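Guides > Sketberg Hand Tools > Recording Demonstrations

Showing a Robot How to Handle a Coat Rack

By Aniela Kwiatkowski

The hope is that a robot will one day move furniture with quiet dignity. Until then, you will do it with a gripper in your hand and a camera strapped to your forehead, and the robot will learn whatever you do, sighs excluded. This guide covers long, top-heavy objects. I use a coat rack, which is mostly pole and has opinions about where its pegs should go.

Before you start, you need a charged gripper, the head camera, and a recording folder with a better name than "test". Fasten the headband tight enough that it stays put when you bend down. You will be bending down a lot.
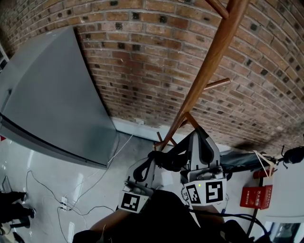 Decide what counts as one demonstration before you record any. Mine is: approach, close on the pole, move the rack, set it down, let go, back off. Write that on paper and stick to it through the whole session. A robot shown two ways of doing a job will gladly invent a third. Then look at where your feet will go. A power strip on the floor with cables looping away from it is fine as long as your route doesn't cross them, and you should walk that route once with the rack before you record. Glance at the square markers on the fingers too. If you can see them while you work, the head camera has a fair chance of seeing them. If your sleeve is over them, so much for that take.

Now try the approach a few times with nothing recording. Come in slowly, fingers open, and aim for a bare stretch of pole. Pegs are the enemy. Close on one by accident and you'll be teaching the robot to shake hands with the furniture.
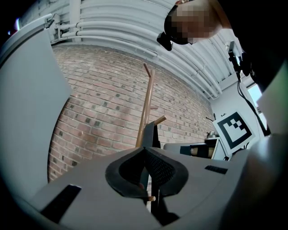 Reading time: 5 minutes

Check both views before the first real take. The gripper camera sees the world from somewhere near your wrist, bent like the back of a spoon, and it should have the pole in view between the fingers as you come in. Pushpa Khurana, who trained me at Corkberg, made me do 20 dry runs before she let me touch the record button. I resented 19 of them.

Recording a take:

1. Start the recording and hold still for a moment.
2. Approach at half the speed that feels natural.
3. Close the fingers fully, then pause.
4. Move the rack in one smooth go. If it tips, let it tip and steer it.

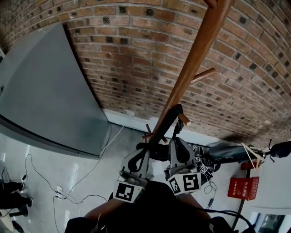 5. Lower it until the feet take the weight.
6. Open the fingers, pull straight back, and stop the recording.

Keep your free hand out of it. Steadying the rack with your other palm feels like good manners, but the robot we're training has one arm and will be puzzled by all that help.

If you fumble, finish the take anyway and mark it as a fumble. Don't go back and fix it halfway through. Abhishek Ahuja sorts our takes, and out of a batch of 70 he would much prefer 5 labeled disasters to one mystery.

Vary the start. Turn the rack so the pegs face another way, stand somewhere else, grip a little higher or lower. Change one thing at a time.

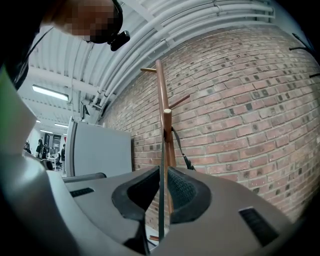 Coat rack from the gripper camera, with three pegs and a strap to stay clear of.

Last, watch a few takes back before you put anything away. Look for a hidden pole, covered markers, or a headband that has slid down toward your nose. Redo those while your arm still works.

Contact the guides desk | © 2018 Sketberg | Back to top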